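Home
About us
The cell
Servicing
Spares
Contact

About Plemo

Hello, and thank you for wandering over to this page. Plemo is a small firm in Holley, up the ramp at the back of Luik Yard (go past the tyre place, and if you reach the canal you have gone too far). There are seven of us. We set up, look after and mend small two-arm robot cells, the sort that sit on a bench and handle light things: paper, tubes, little bottles, soft packets, leads. We have been at it for 11 years and at the moment we have 61 cells in our care, most of them close enough that we can drive there and be home for tea.

The firm was started by Evander Menzies, who had spent a long while mending bookbinding and envelope machines and who had a lot of opinions about paper even then. He still has them. If you ring before nine in the morning it is very likely Evander who will pick up, and you should allow yourself a little time, particularly if you mention card.

People often ask us what we do all day, and when we say "we look after robots" they nod politely and change the subject. So when we came to write this page again in April we thought we would skip the usual paragraphs about our values and tell you how we go about one cell, from the bare rail to a working pair of hands. We picked the Jikent, our own two-arm bench cell, as it is the one we know best and the one most of our customers have.

It starts with the frame

A Jikent is two arms facing each other over one work surface, in an aluminium frame with walls. Both arms sit at the front on the same rail, each on its own square black plate, and they reach in to meet over the middle. You would think the arms were the hard part. In our experience the rail takes up more of the first day than anything else, and we have stopped feeling guilty about that.

We bolt the rail down, check it with a long straight edge, go and have a cup of tea, and check it again. Then the plates go on, finger tight, and we square them to the rail and to each other before any bolt gets its final turn. A plate that is out by the thickness of a business card makes no odds at the shoulder of the arm, but by the time you get to the fingertips you can see it from the doorway. We once spent most of an afternoon blaming a perfectly good gripper for a plate that had been done up in a hurry. (It was one of our own plates. We do try to own up to these things.)

The walls go in after that. They can be any colour and any pattern you fancy so long as they stay the same once the cameras have been set, so please do tell us before you redecorate.

Then the fingers

Each gripper has two fingers, and fingers are where the fussing begins. We fit them, close them with nothing between them, and hold a lamp behind. What we want is an even line of light that shrinks away evenly as they come together. If the line is fat at the top and thin at the bottom, one finger is sitting crooked on its mount and off it comes.

After the lamp comes the sheet. We give the gripper a sheet of thin paper by one edge and look at it through the camera on the wrist, over and over, with the arm in a good many different positions. Thin sheets are hard work for a gripper. They bend, they slip round, and under a bright lamp a pale one can turn into a plain white shape with no detail on it at all, which makes it very difficult for whoever is watching the wrist view to say where the paper ends. So the lamps get moved, and the wrist camera gets adjusted, and the lamps get moved back again. We like to have the fingertips near the bottom of the view and plenty of room above them.

A sheet in the fingers, from a wrist camera. The bright patch to the right of it is the sort of glow we go hunting for when we set the lamps.
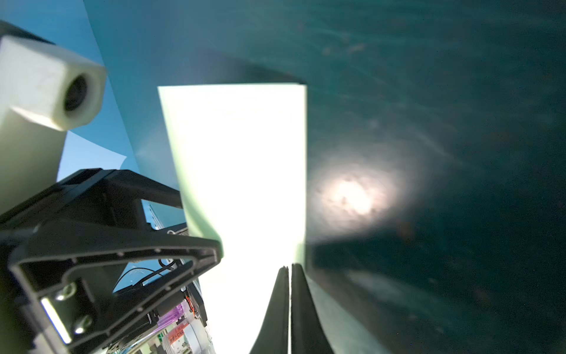
Leads, boards and other small things

Cables have probably caused more of our call-outs than motors, joints and software put together, and we have become terribly particular about them. A cable on a moving arm needs enough slack for the furthest reach it will ever make and then a bit more, but so much slack that it droops into the work is trouble too. We move every joint by hand from one end to the other with the power off, one of us moving and one of us watching the leads, and we talk to each other the whole time. Visitors find this quite funny.

The little boards at the front, underneath the rail, each have a light on them. Green is what you want to see. If you ring us with a problem, the first thing we will ask is what the lights are doing, and the second is whether anything has been unplugged to make room for a phone charger. No offence is meant by it!

We tighten every screw on the gripper mounts ourselves on the day and put a dab of marking paint across the head and on to the metal beside it. If the two halves of the dab have parted company by our next visit, the screw has moved, and we want to find out what has been shaking it.

Getting two arms to work together

One arm can be very nicely set up, and the other arm can be very nicely set up, and the pair of them can still be hopeless together. They have to agree about where the middle of the table is. For this we go back to paper, and we fold it. A folded sheet is a lovely test piece. It has a crease and a point, it has a thick side and a thin side, and it shows up any tugging straight away, by rucking or tearing or simply sliding off at an angle.

We bring both grippers in over the sheet, slowly, until they are nearly touching, and then we stop and look. Is one lower than the other? Is either one pressing down on the table? Could you get your little finger between them? We write the answers in the cell's own notebook (every cell has one, a paper one, kept in a pocket on the outside) and then we back the arms off and do it again from the other side. It is slow, and there is a fair amount of humming.

We are fond of a coloured sheet for this, as it is so much easier to pick out against a dark table. This Jikent had a pale green one, folded to a triangle, with both grippers in close.

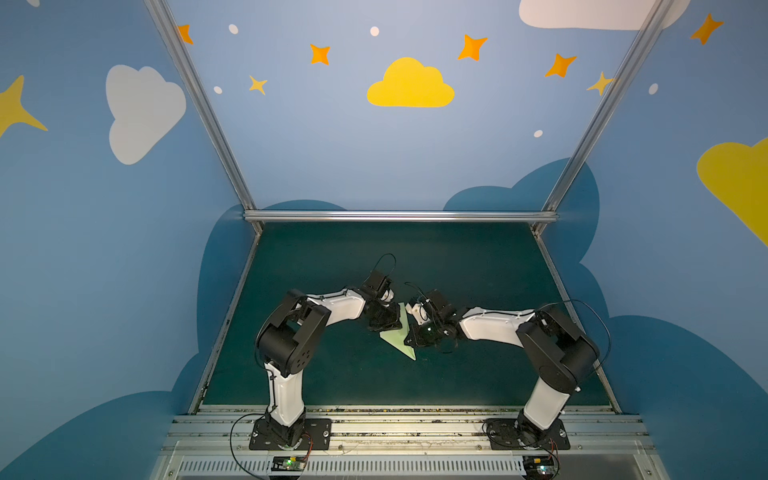 LOOKING AFTER IT

Once a cell is up and running we come back to see it. Most of our customers have us in every couple of months, and we have now made 1456 service visits, all of them written up in the notebooks. A visit usually takes a morning. We wipe the table and the fingertips, brush out the grooves in the rail (crumbs of this and that gather there on every cell we have ever met, however tidy the owner), check the paint dabs, listen to each joint, and run the two-handed paper test again so as to compare it with the last one.

Between visits there are a few things we ask you to do yourselves. Wipe the wrist cameras with a dry lens cloth, never with a sleeve. Brush the rail when you think of it. Keep the vent at the front clear. Have a look at the fingertips at the start of the day, and if one has a shiny patch that the other hasn't, give us a ring. Please don't oil anything. We know it is tempting.

WHEN SOMETHING BREAKS

Things do break, and you needn't apologise when they do. A good half of our repairs are done on your bench in an hour or two: a frayed lead, a tired fingertip, a plate that has crept. We carry a spare gripper and a full set of fingers in the van. If an elbow or a wrist has to come apart we take the arm back to Luik Yard and, where we can, leave you one of ours in the meantime. It will have stickers on it. Evander's nieces are responsible for those and we haven't the heart to take them off.

We mend before we replace, and we will show you the old part and tell you what we think happened to it. Sometimes we don't know, and then we'll tell you that too, and probably ring you a week later from the workshop when one of us has worked it out in the bath.

COME AND SEE US

You are very welcome to visit. There is nearly always a cell on the front bench being put together or taken to pieces, and you can have a go at the paper test yourself, which is harder than it looks. Bring whatever it is you would like a pair of arms to handle, ideally several of it, and include the awkward ones.

We're in from eight in the morning. The bell at the yard gate doesn't work, so please knock on the green shutter or telephone from the car, and somebody will come down and let you in.

Book a visit
Ask about servicing
Back to top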